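Sostora 3.1 review: a wallpaper changer for Android

Posted 2020-11-21 by Chih-ming Lau

Sostora rotates the home and lock screen pictures on a timer. It comes from Cesulia, the same small outfit that makes the Gekgate launcher, and it needs Android 8 or later. I have run version 3.1 on two phones and a tablet since September.

Setup is short. You pick one or more folders, set an interval and choose whether both screens share a picture. The shortest interval is 60 seconds, the longest a week. The app reads JPEG, PNG and WebP. HEIC files are skipped without a message, so check the count on the folder page against your own.

Cropping is the part most changers get wrong. Sostora scales to the short side and lets you drag a focus point for each picture, and it keeps that point when the phone is turned. With scrolling on, it takes a wider cut, and busy photos start to look soft on a 1440-pixel screen. Plain, evenly lit shots hold up better.

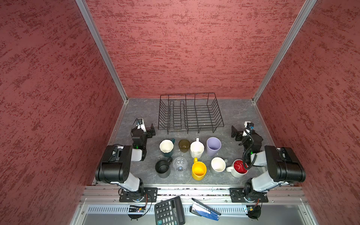

Test picture 16: mugs, cups and a wire dish rack against dark red walls.

Battery use was low. At a 30-minute interval the app stayed under one per cent a day on both phones. At the shortest setting it reached four. Memory sat at 19 MB when idle and rose briefly at each change. A folder of 301 pictures took some 16 seconds to index the first time and was quick after that.

There are faults. The shuffle is not a true shuffle and will repeat a picture before the folder is finished. Dark mode dimming applies to the lock screen only. On the tablet, the timer stopped after a restart until I opened the app again; Sheyla Benavides saw the same on her Chaiyaporn handset, and turning off battery saving for the app cured it on both.

The free version allows one folder and carries a banner in the settings. The paid one removes both limits for a single payment, with no account needed.

Picture handling: 8/10
Battery: 9/10
Reliability: 6/10
Overall: 7/10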